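Wernis Film Club
Minutes of the January meeting
Rondonuwu Hall, upstairs room, 7:30 p.m.

Chair: Endang Wuisan
Minutes: Teguh Entili

1. Opening and previous minutes

The chair opened the meeting at 7:35 p.m. The December minutes were approved with one correction: the running order for the short film night had the second and fourth titles swapped. Teguh will fix the copy on the website.

2. Report on the last screening

The club showed Tandovden, the thriller about two sisters and a missing ferry pilot. Members liked the first hour more than the second. Several people felt the twist with the harbor log was given away too early, and that the younger sister drops out of the story just when she becomes interesting. Others thought the slow ending suited the film and would not change it. The sound was too low in the back rows until the second reel change. Endang said the amplifier setting had been left over from the talk the week before, and that it will be checked before doors open from now on.

The discussion afterward ran until 10:40, past our agreed finish. It was decided to stop at 10:15 in future - people can carry on in the lobby.

3. Money

The balance stands at $1,424. The license for the spring title has not been billed yet. Ticket price stays at $8 for guests, and members go in free as before. A proposal to sell a half-season pass was talked over and put off until March. 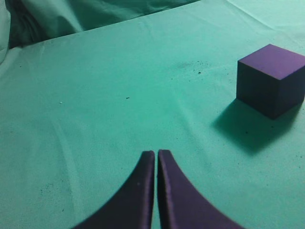
4. Spring program

Three films are confirmed for spring, and the order was settled as follows: Vement first, then the courtroom drama, then the animated feature. Vement has the longest running time and will start at 7:00 sharp. Teguh asked for a plain background for the printed program, as last season's photo of the lobby made the titles hard to read. After some back and forth the meeting chose green cloth, with the lettering in white. Dark purple was suggested for the cover border and was accepted. The title font stays the same.

Endang will write the notes on Vement. She was asked to leave out the identity of the letter writer, which the distributor's own summary gives away in its first paragraph. The notes on the other two films are still open. Anyone who wants to write one should tell Teguh before the next meeting. Length is one page at most.

5. Introductions before films

There were complaints that introductions have been getting long. The one before Tandovden covered most of the plot. Agreed: three minutes, no plot past the opening, and questions kept for afterward.

6. Suggestions for fall

Members put forward a heist comedy, a silent film with live piano, and a second look at the detective film we showed two years ago in a poor print. The piano idea had the most support, but the hall piano needs tuning. Teguh will ask the hall office who pays for that. The heist comedy may be hard to license and was left on the list.

7. Other business

The lost scarf from December is still in the ticket drawer. The side door sticks and should be pulled hard after the last person leaves.

The meeting closed at 8:50 p.m. Next meeting in February, same room, same time.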